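Grundlagen der Automatisierung, Begleitblatt 6
Nachbereitung der Exkursion zum Tag der offenen Tür bei Lotarbridge

Zum Gebrauch dieses Blattes
Das Blatt ersetzt den Besuch nicht. Wer im Juli nicht dabei war, kann die Übungen trotzdem bearbeiten, muss sich aber den Kaffee selbst kochen. Prüfungsrelevant sind die Abschnitte 2 bis 5. Abschnitt 1 ist Landeskunde.

1. Anreise und Empfang
Treffpunkt war die Pforte, Einlass um neun Uhr. Es gab Namensschilder zum Anstecken, Sicherheitsschuhe in allen Größen außer den benötigten und eine Begrüßung, in der das Wort »Zukunft« so oft fiel, dass die hintere Reihe irgendwann mit den Augen zu rollen begann. Danach wurde die Gruppe geteilt. Die eine Hälfte ging zuerst in die Halle zur Verpackungslinie von Lovomach, die andere in den Vorführraum, und nach 60 Minuten wurde getauscht.

Zur Verpackungslinie nur so viel: Sie stand. Ein Sensor hatte beschlossen, dass die Schutztür offen sei, und gegen einen Sensor mit Überzeugungen kommt auch ein Betriebsleiter nicht an. Für unsere Zwecke war das der lehrreichste Teil der Halle. Wir haben in Begleitblatt 3 über Sicherheitskreise gesprochen, und wer damals geschlafen hat, konnte nun einem Schaltschrank bei der Arbeit zusehen. Bitte den Abschnitt zum Ruhestromprinzip noch einmal lesen.

2. Die Vorführung: zwei Arme, ein Tisch
Im Vorführraum wurde die Aufgabe gezeigt, um die es auf diesem Blatt geht. Das Ganze lief als Simulation auf der Leinwand, was einige Teilnehmer zunächst als Etikettenschwindel empfanden. Man fährt schließlich nicht mit zwei Umstiegen aufs Land, um auf eine Leinwand zu schauen. Die Enttäuschung legte sich, als der Vortragende den Stand der Dinge in der Nachbarhalle erwähnte.

Die Aufgabe klingt nach Vorschule: Farbige Würfel sollen auf farbige Scheiben, Grün zu Grün, Rot zu Rot. Jeder Arm hat seinen festen Platz am Tisch und einen Greifer mit zwei Fingern. Beide Arme dürfen in die Mitte, und dort liegen auch die Scheiben. Damit ist das eigentliche Problem schon genannt. 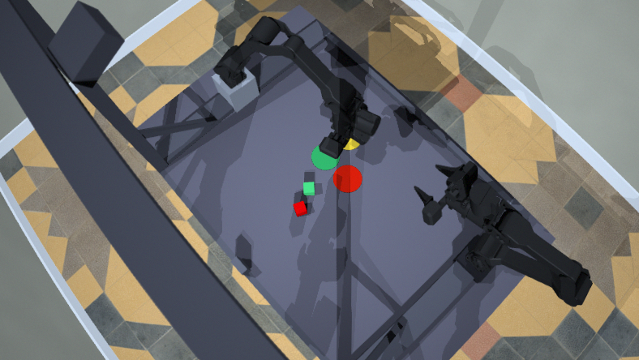
Wálter Huanca meinte dazu, ein einzelner Arm wäre mit der Sache vermutlich schneller fertig, weil er auf niemanden warten müsse, und ob man den zweiten vor allem deshalb angeschafft habe, weil er auf dem Messestand symmetrischer aussehe. Der Vortragende räumte ein, dass die Frage auch intern schon gestellt worden sei.

Sie ist jedenfalls berechtigt, und wir nehmen sie als roten Faden. Ein zweiter Arm lohnt sich, wenn wenigstens eine der folgenden Bedingungen erfüllt ist:

a) Der Arbeitsraum ist für einen Arm zu groß. Er erreicht zwar alles irgendwie, aber am Rand nur noch mit durchgestrecktem Ellenbogen, und dort wird die Steuerung nervös (Stichwort Singularität, Skript Kapitel 4).
b) Das Werkstück muss übergeben, gedreht oder festgehalten werden, während jemand anders daran arbeitet.
c) Die Taktzeit wird vom Greifen bestimmt, der Weg in die Mitte ist kurz. Dann kann der eine ablegen, während der andere schon zufasst.

Bei zwei kleinen Würfeln trifft strenggenommen keine davon zu. Vorführungen sind aber selten danach ausgesucht, was sich lohnt, und für die Lehre ist eine überflüssig aufwendige Lösung manchmal ganz brauchbar, da man ihr beim Scheitern gut folgen kann.

3. Wem gehört die Mitte?
Den Bereich, den beide Arme erreichen, nennen wir gemeinsamen Arbeitsraum. Drei Verfahren wurden besprochen.

Sperrzone. Immer nur ein Arm darf hinein, der andere wartet draußen. Leicht zu programmieren, leicht zu prüfen, langsam. Im Werk heißt das Verfahren angeblich »Badezimmer«.

Zeitplan. Beide Bahnen werden vorab berechnet und so gegeneinander verschoben, dass sie sich nicht in die Quere kommen. Elegant, solange niemand etwas am Tisch verrückt. Sobald ein Würfel einen Fingerbreit neben seiner angenommenen Stelle liegt, ist der Plan Literatur.

Laufende Abstandsprüfung. Die Steuerung rechnet während der Bewegung mit und bremst oder weicht aus. Braucht Rechenleistung und ein ordentliches Modell beider Arme, und zwar samt Ellenbogen. Die Fingerspitzen kollidieren in der Praxis seltener als das, was weiter hinten hängt und woran beim Einrichten keiner gedacht hat.

Für die Vorführung wurde das Badezimmer gewählt. Auf Nachfrage hieß es, man habe auch das dritte Verfahren im Angebot, dafür gebe es ein Modul von Echeverri, die Lizenz dazu sei im Gespräch. Wer schon einmal in einem Betrieb gearbeitet hat, weiß, wie lange so ein Gespräch dauern kann.

4. Greifen und Loslassen
Im Skript nimmt das Greifen elf Seiten ein und das Loslassen eine halbe. Das Verhältnis bitte im Kopf umdrehen. Beim Zufassen hilft die Geometrie: Zwei Finger, die sich schließen, schieben einen leicht verdrehten Würfel meist von selbst gerade. Beim Öffnen hilft gar nichts. Löst sich ein Finger früher als der andere, wandert das Teil mit, und zwar gern an den Rand der Ablagefläche oder darüber hinaus.

Dazu kommt die Frage, wann eine Ablage überhaupt gelungen ist. Der Vortragende zeigte das Kriterium der Simulation: Der Mittelpunkt des Würfels muss, von oben gesehen, innerhalb der Scheibe liegen, und der Greifer muss offen sein. Ob der Würfel mittig sitzt, ist dem Programm gleich. Ein Mensch sieht einen Klotz am Rand und will ihn zurechtrücken. Die Auswertung sieht eine Eins.

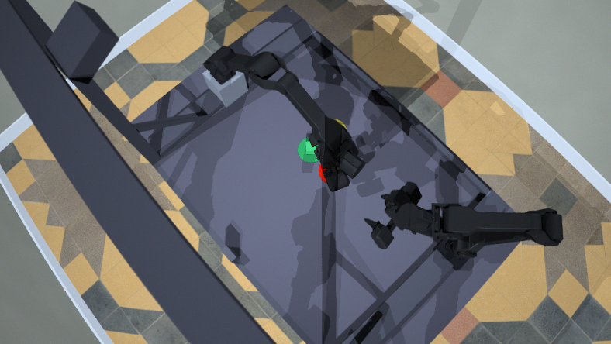 Abb.: Blick von oben auf den simulierten Tisch; der grüne Klotz auf der grünen Scheibe, nahe am Rand.

An dieser Stelle entspann sich in der Gruppe ein längerer Streit, ob man so etwas gelten lassen dürfe. Ich halte beide Seiten fest. Für das großzügige Kriterium spricht, dass es eindeutig ist und sich ohne Diskussion auswerten lässt. Dagegen spricht, dass jeder Regler, den man nach diesem Kriterium einstellt oder trainiert, genau so sorgfältig arbeiten wird wie verlangt, also gar nicht. In der Fertigung wird daraus ein Teil, das formal in der Schale liegt und beim nächsten Ruck des Förderbands am Boden.

Noch ein Wort zum Zuschauen. Von oben hat man den Tisch schön im Blick, bis ein Arm über dem liegt, was man sehen möchte. Gerade am Handgelenk, also dort, wo es interessant wird, verdeckt der Greifer gern die Scheiben. Für Menschen ist das lästig, für eine Bildauswertung mit nur einem Blickwinkel ist es ein handfester Mangel. Gegenmittel sind ein zweiter Blickwinkel, eine Kamera am Handgelenk oder die Gewohnheit, vor jeder Messung den Arm beiseite zu fahren. Letzteres kostet Takt und wird deshalb als Erstes gestrichen.

5. Was die Simulation verschweigt
In der Simulation kennt das Programm die Lage jedes Würfels, auch die des verdeckten. Ob die Steuerung von diesem Wissen Gebrauch macht, sollte man bei jeder Vorführung fragen. Wir haben gefragt. Die Antwort lautete »teilweise« und wurde von einem Schluck Wasser begleitet.

Weitere Punkte zum Nachfragen, auch für die nächste Messe:
– Reibung zwischen Finger und Werkstück: gemessen oder geschätzt?
– Nachgiebigkeit des Tisches: berücksichtigt? Ein simulierter Tisch steht sehr still.
– Startlagen: immer dieselben oder zufällig gestreut? Und falls gestreut, wie weit?
– Fehlversuche: mitgezählt oder stillschweigend neu gestartet?

Zum letzten Punkt gab es eine Zahl. Man habe 262 Durchläufe ausgewertet, hieß es, und die Abbrüche seien darin enthalten. Wie viele das waren, stand auf einer Folie, die leider übersprungen wurde, weil draußen die zweite Gruppe schon mit den Sicherheitsschuhen scharrte. Ich habe per Mail nachgefragt und eine freundliche Broschüre von Comirside erhalten, die sich mit Förderbändern befasst. Sobald etwas Brauchbares kommt, lege ich es in den Kursordner.

Was die Simulation dagegen sehr gut kann: Fehler billig machen. Ein falsch gesetztes Vorzeichen in der Basisrotation kostet am Bildschirm einen Neustart und in der Halle einen Greifer, ein Formular und ein Gespräch. Die Arbeitsreihenfolge in unserem Praktikum bleibt darum, wie sie ist – erst simulieren, dann mit reduzierter Geschwindigkeit an die echte Zelle, dann mit einer Hand am Nothalt etwas schneller.

6. Übungen
Abgabe in Zweiergruppen, handschriftlich oder getippt, aber lesbar. Skizzen bitte mit Lineal. Freihändige Kinematik habe ich im letzten Jahr genug gesehen.

Übung 1. Skizzieren Sie einen rechteckigen Tisch mit zwei Armen und zeichnen Sie den gemeinsamen Arbeitsraum ein. Begründen Sie, wo Sie die Ablagescheiben platzieren würden, wenn die Sperrzone möglichst selten belegt sein soll.

Übung 2. Formulieren Sie ein strengeres Kriterium für »Würfel liegt auf Scheibe«. Es muss sich aus Lage und Drehung des Würfels berechnen lassen. »Ordentlich« ist keine Größe.

Übung 3. Beschreiben Sie als Ablaufplan, wie zwei Arme je einen Würfel ablegen, wenn für die Mitte das Sperrzonenverfahren gilt. Was passiert in Ihrem Plan, wenn ein Arm in der Zone stehen bleibt? Pläne, in denen daraufhin der andere Arm bis zum Feierabend wartet, sind zulässig, geben aber nur die halbe Punktzahl.

Übung 4 (freiwillig). Nehmen Sie Stellung zu dem Einwand aus Abschnitt 2 und rechnen Sie mit selbst gewählten, plausiblen Zeiten vor, ab wie vielen Würfeln sich der zweite Arm auszahlt. Die Annahmen gehören an den Anfang der Lösung.

Organisatorisches
Die Schuhe in Größe 46 sind versehentlich mit uns zurückgefahren. Sie stehen im Praktikumsraum unter dem Waschbecken und werden beim nächsten Termin mitgenommen. Fahrkarten zur Abrechnung bitte aufkleben und im Sekretariat abgeben, Fotos vom Mobiltelefon werden dort nicht anerkannt.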